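Ticket: Label printer at the Bromotlow kitchen prints the wrong date, or nothing, or both
Status: Closed (reopened twice)
Opened by: Annapurna Kamath, Bromotlow kitchen
Assigned to: Prakash Mathew, Honham support desk
Category: Printing > Labels > Other
Priority: Urgent (changed to Normal) (changed to Urgent) (changed to Normal)

Annapurna Kamath, 6:40 a.m.
The label printer on the prep side is printing use-by labels with the wrong date again. It thinks the sauces we make this morning expired in September. We are well past September. The health inspector is a reasonable woman but I don't think she's that reasonable. Please fix before lunch.

Prakash Mathew, 8:15 a.m.
Good morning. Which printer is this? Our list has three at Bromotlow and they are all called "Kitchen Printer."

Annapurna Kamath, 8:22 a.m.
The one in the kitchen.

Prakash Mathew, 8:24 a.m.
Thank you. Is there a sticker on the underside with a number on it?

Annapurna Kamath, 8:51 a.m.
There was a sticker. What's left of it says 343 and then something that could be an 8 or a thumbprint. I had to lift the thing over my head to read that, so I hope it's useful.

Prakash Mathew, 9:05 a.m.
Very useful. It's the Pinto that went in when the walk-in was redone. I can see it on the network and it says it's Ready. It has said Ready continuously for 173 days, including the week the building had no power, so I'm treating that as an opinion.

Steps so far:
Checked the clock on the label server. Correct.
Checked the clock on the printer. It doesn't report one.
Sent a test label from here. Server says printed.
Did a label come out?

Annapurna Kamath, 9:09 a.m.
A label came out. It's blank.

Prakash Mathew, 9:12 a.m.
Progress of a kind. Which way up is the roll loaded? The shiny side of the label needs to face the print head. If you scratch the right side with a fingernail you get a gray line.

Annapurna Kamath, 9:30 a.m.
The roll was in backward. Malathi turned it around and we have printing again. We have the September date again too. It looks very crisp.

Prakash Mathew, 9:41 a.m.
Good, so that was two problems, and we're down to the one you called about. I'm going to have a look at the template.

Prakash Mathew, 10:20 a.m.
Found something odd. The sauce template was edited by hand at some point and the "today" field was replaced with typed text. Every sauce label since then has been calculated from a fixed date in September. The other templates (proteins, dairy, cut fruit) are fine. Does anybody there have edit rights?

Malathi Nambiar, 10:34 a.m.
Hi, shift lead here. All of us have edit rights. The password is written on the printer.

Prakash Mathew, 10:36 a.m.
I see.

Malathi Nambiar, 10:44 a.m.
In case it helps, the sauce template got changed when we went over to the small labels for squeeze bottles. The big ones wouldn't stick to the curve, they'd peel up at the corners and end up in the sink trap. Somebody made the text smaller so it would fit, and I suppose the date went along for the ride. 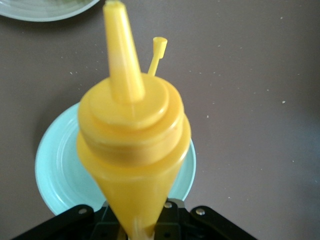
Can we keep using the small labels while the template is being fixed?
Keep using them, but write the date on each one with a marker until the ticket says the template has been replaced.

Prakash Mathew, 11:02 a.m.
The above is going into the notes for the afternoon shift as well, so please don't delete it from the ticket. I've rebuilt the sauce template from the dairy one, with the correct date field, at the small size. Pushing it to the printer now. Please turn the printer off, wait for the light to go out, and turn it on again.

Annapurna Kamath, 11:15 a.m.
The light doesn't go out.

Prakash Mathew, 11:17 a.m.
With the switch on the back?

Annapurna Kamath, 11:19 a.m.
There's a switch on the back?

Annapurna Kamath, 11:21 a.m.
The light goes out.

Prakash Mathew, 11:30 a.m.
Test label sent. It should have today's date on it.

Annapurna Kamath, 11:33 a.m.
It has today's date on it. It also has the word DAIRY across the top in capitals. We're putting this on mustard.

Prakash Mathew, 11:35 a.m.
My fault. Corrected and resent.

Annapurna Kamath, 11:38 a.m.
SAUCE. Today's date. Lovely. I'm closing this before it changes its mind.

Status changed to Closed.

Washington Aguiar, 2:10 p.m.
Reopening. Afternoon shift. Printer has been going without stopping since I clocked in. Same label over and over. I have more than 500 of them on the floor and I only asked for 12.

Status changed to Open. Priority changed to Urgent.

Prakash Mathew, 2:14 p.m.
Hold down the feed button until it beeps, please. That clears the queue on the printer.

Washington Aguiar, 2:16 p.m.
It beeped and now it's printing faster.

Prakash Mathew, 2:17 p.m.
Pull the plug.

Washington Aguiar, 2:18 p.m.
Done. Very peaceful in here now.

Prakash Mathew, 2:50 p.m.
Cause found. The new template has a quantity box, which it inherited from the dairy one. The tablet by the prep counter sends the shelf life in hours into whatever the second box happens to be. On the old sauce template the second box was shelf life. On the new one it's quantity. So each of the 12 requests asked for a label for every hour the sauce would keep. I've swapped the boxes and emptied the queue at this end, where 2,000 labels were still waiting their turn.

You can plug it in again.

Washington Aguiar, 3:05 p.m.
Plugged in. Asked for one label. Got one label. I'm not going to ask for a second one until I've finished my coffee.

Prakash Mathew, 3:06 p.m.
Understandable. Is anything else wrong with it?

Washington Aguiar, 3:11 p.m.
We're out of labels.

Status changed to Closed. Priority changed to Normal.

Jianhua Yin, 4:25 p.m.
Reopening briefly for the record. I look after purchasing for all the kitchens. I've had a request from Bromotlow for an emergency case of small labels, reason given as "ask Prakash." Kikent can deliver tomorrow before breakfast. In the meantime there's a box of the big labels in dry storage behind the rice. Can the printer take them?

Prakash Mathew, 4:40 p.m.
It can, but it has to be told. To switch between sizes:
1. Load the roll, shiny side toward the head.
2. Close the lid until it clicks on both sides. It will click on one side and look closed. Keep pushing.
3. On the tablet, choose Settings, then Media, then Large.
4. Press the feed button once. It will waste two labels finding the gap. Let it.
5. Print one label and read it before printing any more. I can't stress this one enough.
When the small ones arrive, do the same again and choose Small.

Jianhua Yin, 4:46 p.m.
And the password?

Prakash Mathew, 4:48 p.m.
Changed. Edit rights are now with Annapurna and Malathi only, and I've sent it to each of them separately. Please don't write it on the printer.

Malathi Nambiar, 4:55 p.m.
Where should we write it?

Prakash Mathew, 5:01 p.m.
Resolution notes:
Sauce template had a fixed date. Replaced.
Roll was loaded backward. Turned around.
Replacement template had quantity and shelf life boxes in the wrong order. Swapped.
Old sauce labels printed before 11:30 a.m. are to be thrown away, including the ones in the drawer under the register.
The three Bromotlow printers have been renamed Prep, Dish and Office on our list. Whoever is nearest, please put a piece of tape on each with its new name.

Status changed to Closed.

Annapurna Kamath, 5:20 p.m.
Tape is on. Which one is Dish? We have two in the office.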